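Sidow Owners' Register: Member Notices
Issued 5/24/19 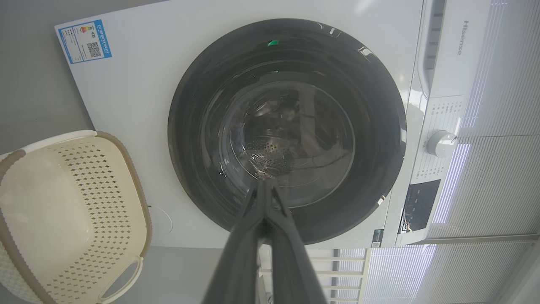

Drotthorpe Hill Run: Revised Entry Conditions

Members intending to enter a vehicle in the Drotthorpe Hill Run are advised that the route has been extended to 158 kilometres and will now finish at Collarov. Entries are limited to two cars per household. All vehicles must hold current registration and carry a fire extinguisher within the driver's reach.

Saloons fitted with the Semeniuk supercharger may enter the touring class only. Tire pressures will be checked at the start, and cars on slicks will be turned away.

Entry forms must reach the Run Secretary, Hrvoje Bošković, before the end of May. Late forms will be held over to the autumn event. The Register now lists more than 800 cars, and owners who have changed engine or colour are asked to send in their amended particulars with the form.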